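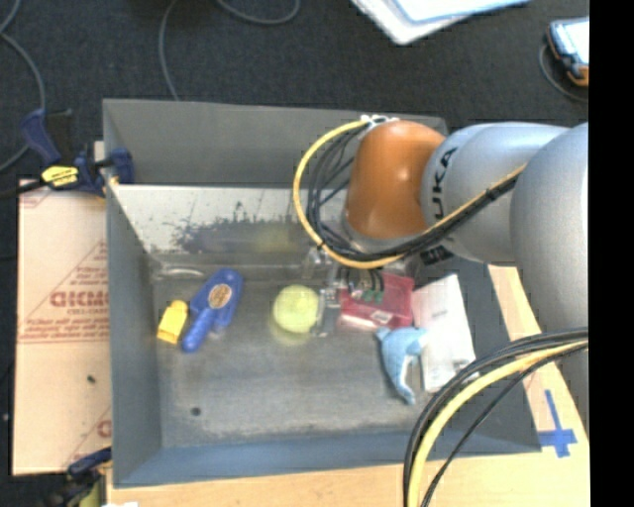

Mixed small items in a gray sheet-metal bin, spread out in a loose row.

How to sort a bin of mixed small things

Every house and workshop ends up with a container where the small stuff goes. At our place in Baltport it used to be a kitchen drawer, then two drawers, then a cardboard box on top of the dryer. I now do the sorting in a metal bin with slanted walls, set on a light wooden table. The method below works for toys, hardware, craft supplies or all of them mixed together.

Plan on an hour for a drawer and an afternoon for a large box. If you have more than that, split it up. My neighbor Souad Ramadan cleared out a garage shelf this way in July and did one bin a day before breakfast.

What you need

A shallow bin or tray with sides. Slanted sides are easier on the wrists than straight ones, and small parts slide back toward the middle. Metal wipes clean. A scratched or grimy one is fine, and mine has both scratches and grime.
A table at hip height, if you stand, or elbow height, if you sit.
Five or six containers for the sorted items. Shoe boxes and yogurt tubs do the job.
A damp cloth and a dry cloth.
Masking tape and a marker.
A bag for trash.

Check the floor of your bin before you start. If it has a drain hole or a bolt hole, as a lot of used metal bins do, put a piece of tape over it from underneath. Beads, screws and small batteries will find that hole.

Step 1: Pour out a small amount

Do not empty the whole box at once. Scoop out enough to cover part of the floor and leave the rest where it is. Seven or eight larger items is plenty for one round. With small hardware, use a cupful.

People tend to skip this step, and then they quit halfway with everything spread over the table. If you only get through three rounds, you still have three rounds put away.

Step 2: Spread the items in a row

Push everything into one rough line across the bin, left to right, with a gap between pieces where you can manage it. Things that overlap get missed. A soft toy lying on the corner of a paper packet can easily hide a loose part or a second packet, so lift soft things first and look under them.

The row does not have to be straight. It only has to let you start at one end and work to the other without going back.

Step 3: Pick up each item once

Start at the left and pick up the first item. Decide where it goes and put it there before you touch the next one. Putting something back in the bin to think about it later is how the box got full to begin with.

I go by these groups:

Building toys. Yellow blocks, red blocks, anything with studs. These go in one tub whatever the size or brand. Do not sort by color unless a child in the house has asked for it.

Other hard plastic. Handles, clamps, toy tools, pieces that look like they belong to something bigger. If there is a label on it, read the label before you decide. Parts you cannot place go in a tub marked UNKNOWN PARTS.

Balls. A tennis ball takes up as much room as everything else in the round put together. Balls get their own basket near the door.

Clear and shiny items. These are the hardest to see, especially against gray metal under a ceiling light. Tilt your head or move a lamp and watch for the reflection. Pick them up by hand and don't sweep them along with the cloth, in case one turns out to be glass.

Electronics. Circuit boards and anything that looks like one go in a box with a lid, away from the toys. Hold a board by its edges. If it came in a package, keep it in the package.

Paper packets. Check for contents before throwing one out. Seed packets, spare buttons, screws for a shelf and those little drying packets all look the same from the back. If the print is too faint to read, open one end over the bin.

Soft toys. Put them straight into a laundry bag. Anything that has been at the bottom of a mixed box needs a wash.

Step 4: Wipe the bin between rounds

Use the damp cloth and then the dry one. Run a finger along the seam where the walls meet the floor – grit collects there and so do the smallest parts. Old scuffs and stains will not come out and you can leave them alone. Look for what is loose.

Then pour out the next amount and repeat.

Step 5: Deal with the unknown parts

When the box is empty, go through the UNKNOWN PARTS tub with whoever else lives in the house. Hicham recognized half of ours in five minutes, including the foot of a desk lamp I had already replaced. Write the date on the tub and put it on a high shelf. If nothing in it has been needed in six months, let it go.

Step 6: Label and put away

Tape a label on the front of each container, where you can read it with the lid on. Use the word you would say out loud. "Blocks" works better than "construction toys."

Put the containers where the things get used. Ours went to three different rooms, and only the electronics box stayed by the table.

For very large amounts

The largest job I have done was for Latifa Naciri, who was closing a play group and had 3,000 small pieces in feed sacks. For a job that size, do a first pass using only three groups: hard, soft, paper. Set the soft and paper aside and then run the steps above on the hard items. Limit yourself to 200 pieces at a sitting. After that the eyes get tired and blocks start turning up with the hardware.

Keeping it sorted

Leave one small tray out for things with no home yet. When it is full, run one round. With a tray that size it takes ten minutes, and the bin can go back under the table afterward.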